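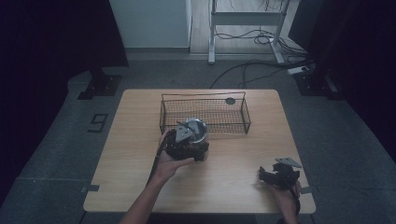
Container swap moves into Kirner building, 991 pieces on the shelves already

WIRNESSIDE — The container swap is back for November, and it has a bigger room. Doors open 8 a.m. at the old Kirner building on the Goncombe road, side entrance, not the front. Front is still locked while the steps get redone.

Same idea as last time. Bring the jars, tubs, canisters and lids you don't use. Take home ones you do. No money changes hands and there is no one-for-one rule, although people who turn up with nothing and leave with two full bags will get a look.

The count at closing last night was 991 pieces, lids not included. Most of it came from Laryea, the housewares store on the corner, which is clearing out its back room before the lease is up. The rest is from kitchens around town. Lots of plastic, a fair amount of glass, less metal than people ask for.

Metal goes fast. Small steel cups and canisters were gone before lunch at the spring swap, and Rimantas Kairys, who is running the sorting, expects the same again.

"Everybody wants the little steel ones," Kairys said. "Coffee, buttons, screws, I don't ask. If you want one come early. I can't hold them, I tried holding them last time and it was a mess."

Sorting is by basket this year. Black wire mesh, open top, set out on the light wood tables. Small stuff goes in the baskets so it doesn't roll off and end up on the carpet. Big stuff goes on the shelves along the wall. Loose lids have their own table by the door, and yes, you are expected to try the lid on before you leave. Last spring a whole carton of mismatched lids came back within the week.

Kairys said the mesh was picked over solid bins after a fairly long argument. You can see what is at the bottom without digging. Crumbs fall through, too, which is good for the basket and bad for the table.

What they want:

Clear plastic containers, any size, with or without lid
Steel or tin canisters, cups, tea caddies
Glass jars, wide mouth especialy
Wire or woven baskets in decent shape
Cake tins and bread boxes

What they don't want:

Anything cracked
Takeout tubs (there are hundreds)
Nonstick that has started to flake
Water bottles of any kind
Anything that smells of paint or gas, even faintly

Wash it first. That was the biggest complaint in spring, a good third of the drop-offs had to be rinsed in one small sink and the line went out to the parking lot. This time unwashed items get handed back at the door. Kairys was firm on that.

Labels are fine if they won't come off. Masking tape with somebody's handwriting on it, please try. Warm water and a bit of cooking oil works on most of the sticky stuff, leave it ten minutes and rub. Doesn't work on the foil kind.

The Kirner room is carpeted, gray, and the lighting is on the low side. Two of the ceiling fixtures are waiting on parts. Bring your reading glasses if you plan to check the bottoms for the recycling number or the microwave mark. There's a lamp on the lid table but people kept moving it during set-up.
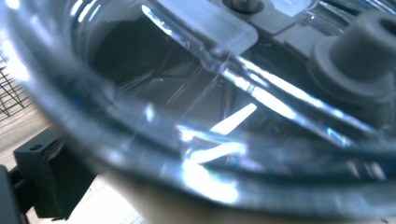 Clear plastic catches the light, close up at the rim. Large plastic containers are on the wanted list.

Clear containers are the other thing to look at this year. Laryea sent over its whole line of display stock, and some of the bigger ones are heavy enough to use for flour or dog food. Not all have lids. Laryea says it may find more when the last shelves come down, no promise.

Check the rims. A thick rim hides a hairline crack pretty well, so run a finger along it, slowly, and hold the thing up to a window if you can get near one. Cloudy is fine. Cloudy usually means dishwasher. Sharp white lines near the base mean it has been dropped and is on its way out.

Up to 300 people are expected over the course of the swap, going by the spring turnout and the number of calls to the Kirner office. Only so many fit in the room at one time, so there may be a wait in the hallway mid-morning. After 2 p.m. it usually thins out. By then the steel is gone but there is still plenty of glass, and nobody is elbowing you for it.

Some residents asked on the town page whether baskets themselves can be taken. The ones holding stock, no. They belong to the swap and go back in storage. Donated baskets will be stacked seperately under the window with a green tag. Green tag, take it. No tag, leave it alone.

Goncombe residents are welcome, that question came up as well. Goncombe had its own swap until last year and lost the space. Kairys said a joint one in spring is being talked about, nothing settled, and it would need a room with a proper sink.

"I would take a worse room with a better sink," he said.

Parking is in the gravel lot behind Kirner. Don't use the Laryea loading bay, trucks are in and out all month. Bus stops at the corner, short walk. The side entrance is level, no steps.

Early drop-off runs the evening before, 5 p.m. to 7 p.m., same door. Boxes should be light enough for one person to lift. Wrap glass in newspaper — not in towels, unless you don't want the towels back. Write GLASS on the outside, two sides if you can.

Leftovers get boxed at close. Glass goes to the Goncombe canning group, the usable plastic is kept for spring, and whatever is left after that goes to recycling. Anybody with a pickup truck free for an hour at closing time should call the Kirner office and ask for Kairys.

CORRECTION: An earlier version of this item said the lid table was upstairs. It is by the door.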